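News > Project updates > Teaching by hand

Folding at home: how the trouser sessions are going

The clothes-folding work has now moved out of the Kollcombe workshop and into people's bedrooms, and several readers have asked what that involves.

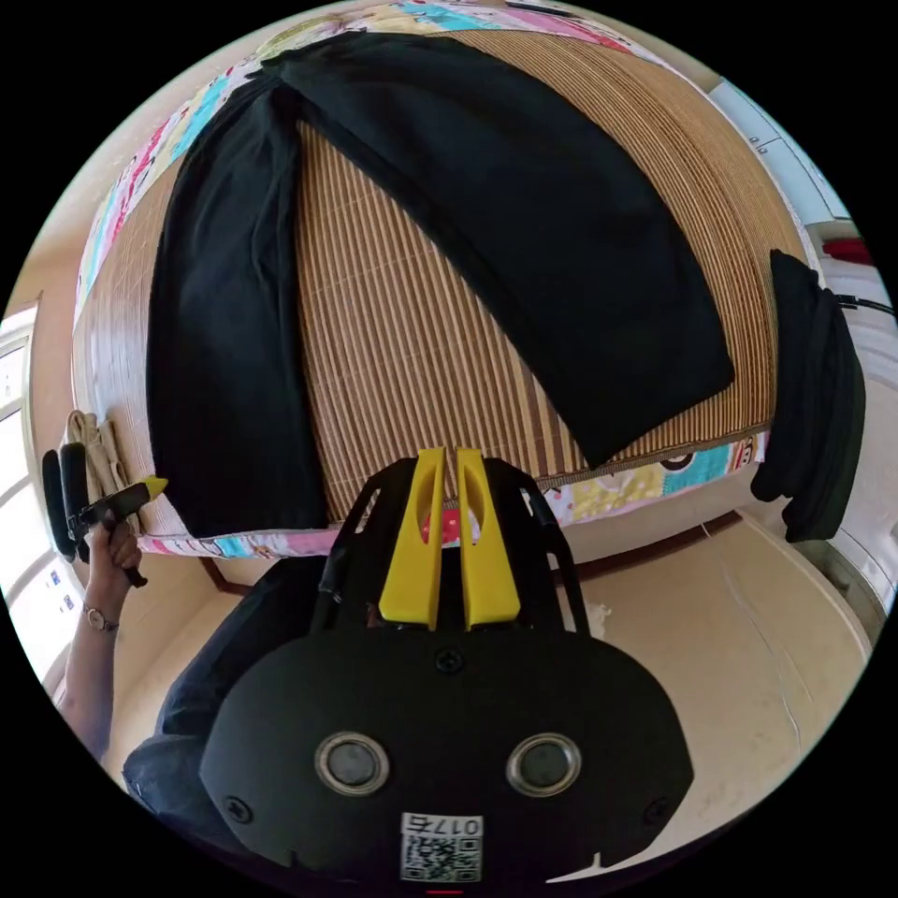 The aim is the same as it was in the spring. We want a two-armed robot to pick up a piece of clothing, lay it flat, fold it and leave it in a pile. Writing rules for this has never gone well for us, as cloth does not keep its shape from one moment to the next. So a person does the folding with a gripper in each hand, the grippers record how they move and what is in front of them, and the recordings are used for training. The robot stays in the workshop the whole time.

Renato Gaete, who runs the sessions, started with towels on a plain table. Those recordings were tidy and there were plenty of them, but the trained robot only did well on towels on a plain table. When Ah-rin Woo put a patterned cloth under the same towel, it often closed its fingers on the pattern. Since then the rule has been that folding is done wherever the person at home would normally do it. For most people that means the bed, with whatever bedding is on it.

Trousers are the first garment on the list that everybody complains about. The legs have to be brought together before anything else can happen, and the waistband is thicker than the rest, so it slides differently. Dark trousers are harder again. One black leg lying on top of another gives very little edge to see, and the person folding has to slow down at that point so that the recording shows clearly which layer has been taken.

Nuanchan Sriwong has written a short set of notes for people doing this at home. The main points are as follows.

Lay the garment out first, then start the recording. Keep both grippers in view as much as you can. Take hold near the hem or the waistband and close the fingers fully before lifting. If you drop a corner, pick it up again and carry on – do not stop and start over. Put the finished item to one side and leave a short pause before the next one.

The point about dropped corners has caused the most discussion. Early on, people deleted any attempt that went wrong, and we ended up with a set in which nothing ever slipped. The robot then had no idea what to do when something did. Pilar Cisternas went back through the first batch and restored 217 attempts that had been marked as spoiled. Most of them are perfectly good folds with a fumble in the middle.

Sessions last up to 30 minutes. The grippers are not heavy, but holding your wrists at that angle is tiring, and the folding gets careless towards the end. Baltasar Bustos checks the recordings when they come in and can usually tell when someone should have taken a break. He has asked that people sit or kneel if the bed is low. He would also like curtains left as they are during a session, as a sudden change of light halfway through a fold makes the recording difficult to use.

We are aiming for 1,000 usable trouser folds before the next round of training, which is planned for March. After that come shirts with buttons, and then fitted sheets if anyone is willing. The software that lines up the left and right recordings, Plorkum, has been updated and no longer loses the first few seconds of a session. If yours still does, you have the old version and should ask Ah-rin for the new one.

Grippers can be collected from the workshop on Wednesday after 3. Please bring them back with both chargers, and wipe the fingers before you pack them – fluff builds up on them and the grip suffers.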